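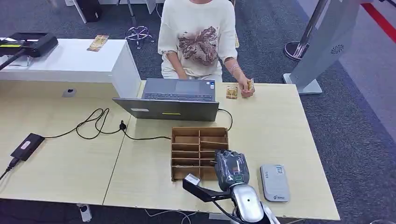
El valle de Sukmont, paso a paso

A dos horas de carretera desde la costa, el asfalto empieza a subir entre laderas de pasto y el aire cambia. El valle de Sukmont queda al otro lado del puerto, con el río Altodov en el fondo y nueve aldeas repartidas por las dos orillas. La mayor es Veravstead, donde termina la línea de autobús y donde casi todos los visitantes pasan la primera noche.

El pueblo se recorre en una mañana. Tiene una calle principal con soportales, una iglesia de piedra gris y un mercado cubierto que abre temprano y cierra a mediodía. Se vende queso de oveja, miel de brezo y un pan oscuro de centeno que aguanta varios días en la mochila. Conviene comprar antes de salir a caminar: más arriba de la presa no hay tiendas.

El sendero más conocido es el de Parsons, que lleva el nombre del ingeniero que trazó el antiguo canal de riego. Sale detrás del molino, sigue el agua durante la primera hora y luego gira hacia el collado, a 2000 metros de altitud. La subida no es técnica, pero el último tramo es de piedra suelta y con lluvia se hace pesado. Desde el collado se ve la cadena entera y, en días claros, una franja de mar al este.

Shahram Yazdani lleva el refugio del collado desde que dejó su trabajo en la ciudad. Sirve sopa, tortilla y té, y tiene una libreta en la que los caminantes apuntan de dónde vienen. "La gente pregunta siempre por las vistas", dice. "Yo les digo que bajen por el hayedo, que es más largo y casi no pasa nadie." La bajada por el hayedo añade una hora y media a la ruta y vuelve al río por un puente de madera.

Quien no quiera caminar tanto puede quedarse en la parte baja. Hay pozas para bañarse aguas arriba del molino, un camino llano hasta la ermita - se puede hacer con niños - y una quesería que enseña las cuevas de maduración por las tardes. Para comer, la fonda de la plaza tiene trucha y guiso de cordero, y los fines de semana hace falta reservar.

El valle cambia mucho con la estación. El otoño es la mejor época para el bosque y la primavera para las cascadas. En enero el puerto se cierra con frecuencia por nieve y el refugio no da comidas, aunque la sala de abajo queda abierta para quien llegue con raquetas.

Cómo llegar: autobús diario desde la costa hasta Veravstead, o por la carretera 213 en coche. El aparcamiento del molino tiene 100 plazas y en verano se llena antes de las diez. El camping de la orilla sur abre de abril a octubre.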